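邦迪维尔的夜市要搬家了

住在邦迪维尔的朋友应该都听说了吧？河边那个夜市，十一月起要搬到格拉克蒙特路的旧停车场去。我昨晚特地绕过去转了一圈，顺便吃了两碗鱼汤粉（第二碗是给我先生买的，结果走到半路被我自己吃掉了），回来赶紧把打听到的写一写。

先说为什么搬。河堤要加固，工期从十一月一直排到明年春天，靠水那一排摊位肯定保不住。市场办公室的通知贴在入口的柱子上，字小得要命，我举着手机放大了才看清：全部摊位一起走，不分批，旧址在施工期间完全封闭。

新地方我也去看了。说真的比我想的大，地面是平的，推婴儿车的家长应该会很高兴，河边那段石板路我推过一次就发誓再也不推了！缺点是离电车站远，从哈克顿站出来要走13分钟，我走得还算快。通知上说晚上会有接驳小巴，末班几点没写，我打电话去问，对方说还在跟车队谈。

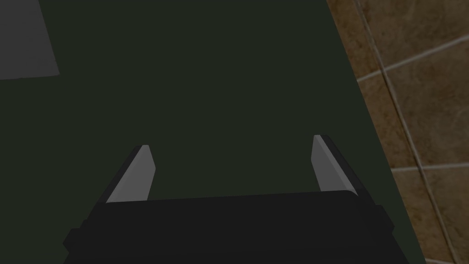 摊位怎么分

这是大家吵得最凶的一件事。原来的老摊位可以优先挑位置，按经营年数排队，挑完了剩下的再抽签。卖热食的集中在北边，靠近水电接口；卖衣服、旧书、花草的放在南边。我常去的那家旧书摊老板不太开心，他一直挨着卖烤栗子的，冬天客人等栗子的时候就会翻两本书，现在中间隔了一整个停车场。

租金倒是没涨，押金多收了2000块，说是用来铺新的电线，搬回河边的时候退。有几位摊主跟我讲，钱不算多，就是十月底一下子要拿出来，正好又是进货的时候，手头紧。市场办公室后来松了口，可以分两次交。

营业时间也改了一点点：下午五点开始，这个不变，收摊提早到晚上十一点，因为新址后面就是居民楼。我住过那一带，窗户对着停车场，夏天连人家关车门都听得一清二楚，所以住户的心情我也懂。听说有1422个人在联名信上签了字，希望周末能延到十二点，信已经交上去了，答复要等到月底。

叶记（就是招牌上写着Yip的那家）会去，我替大家问过了！豆腐花照卖，姜糖水照送，只是新摊位小一些，长凳只能摆5张。老板娘叫大家自己带碗去，带碗的多送一勺红豆。另外那家炸芋头饼还没决定，他们家老人腿脚不好，嫌远，我真心希望他们肯来，没有芋头饼的夜市我逛起来总觉得少了半边。

还有停车。旧停车场变成夜市，那原来停在那里的车去哪儿？目前的安排是借用小学旁边的空地，只在放学以后开放，车位不多，我看还是坐电车吧，或者干脆骑车，入口左手边会加一排锁车架。
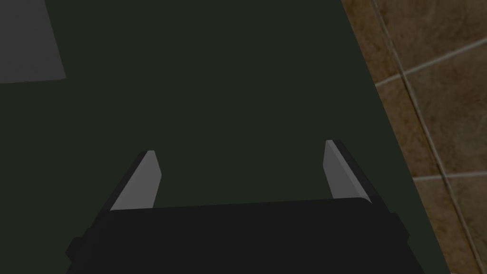

简少明听说收摊提早，觉得最吃亏的是下晚班的人，他自己每天十点半才到哈克顿站，走过去刚好赶上大家收锅盖，他希望至少留几家粥粉摊开到半夜。苏比拉·奥德拉倒是赞成早点收，她说去年夏天河边闹到一点多，孩子根本睡不着，十一点已经够晚了。

河边旧址的最后一晚是十月底，没有什么仪式，照常摆摊。我会去，大概七点左右在鱼汤粉那边排队，认得我的过来打个招呼。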